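Jaidee Strength Forum > Equipment > Cardio machines

Thread: Clunomeck rower, drag drops off after 30 minutes

saltmarsh_erg
Posted 7:12 am
Our gym (Flallen, the branch by the canal) replaced its air rowers with Clunomeck magnetic units in May. On the old machines I held a stroke rate of 24 and the split stayed put for the whole hour. On the new ones the split starts drifting once I pass 30 minutes at the same rate and the same heart rate. It looks faster on the monitor and feels lighter on the handle. Resistance level is 16 throughout. Is this a known fault or a calibration setting the staff missed?

plateloader128
Posted 7:40 am
Eddy current brakes lose torque as the disc heats up. Resistance of the metal rises with temperature, the induced current falls, the drag falls with it. Better machines measure disc temperature and move the magnets in to compensate. I don't know if Clunomeck does.

dragfactor
Posted 8:05 am
It does, from firmware 40 on. Hold the menu key while the display wakes up and read the number in the lower corner. Anything below 40 has no thermal correction and the monitor assumes a cold disc, so the split it shows is wrong as well as the load being light.

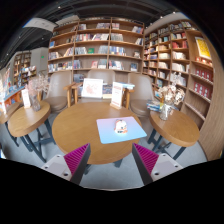 Also check what the level number means on your unit. On the older firmware, level 16 is a magnet position. On the newer one it is a target torque at a reference flywheel speed. Two machines side by side can both say 16 and pull differently.

quadzilla_rows
Posted 8:31 am
I think you are all overcomplicating this. After half an hour most people shorten the stroke and pull harder at the front. That changes the split on any machine. Film yourself at minute 5 and at minute 35 before you blame the brake.

saltmarsh_erg
Posted 9:20 am
Heart rate would go up if I were pulling harder. It doesn't. I also swapped to the unit next to it at the 30 minute mark, no rest, and the split went straight back to where I started. Same legs, cold disc.

quadzilla_rows
Posted 9:34 am
One swap is one data point. You got a break while you moved and strapped in.

plateloader128
Posted 9:51 am
Fifteen seconds of break doesn't hold for long. If the split on the second unit stayed level for ten minutes, I would accept it. Did it?

saltmarsh_erg
Posted 12:15 pm
Twelve minutes, then the end of the session. Level the whole way. I looked at the menu too: one machine says 38, the other three say 37.

dragfactor
Posted 12:44 pm
Then none of them have the correction. The update goes in by USB and needs the service code, so it has to be the gym or the dealer. Plutier handles service for our club and did all of ours in one visit. Ask them to zero the load cell at the same time - with the handle docked and the chain slack, or the offset is wrong.

quadzilla_rows
Posted 1:10 pm
Fine, 38 is old. I would still film it.

saltmarsh_erg
Posted 6:02 pm
Left a note at the front desk with the firmware numbers and unit positions. Until it's done I'm going by heart rate and ignoring the split after the half hour. Does the update wipe stored user profiles?

dragfactor
Posted 6:19 pm
Ours kept the profiles but reset the units to watts.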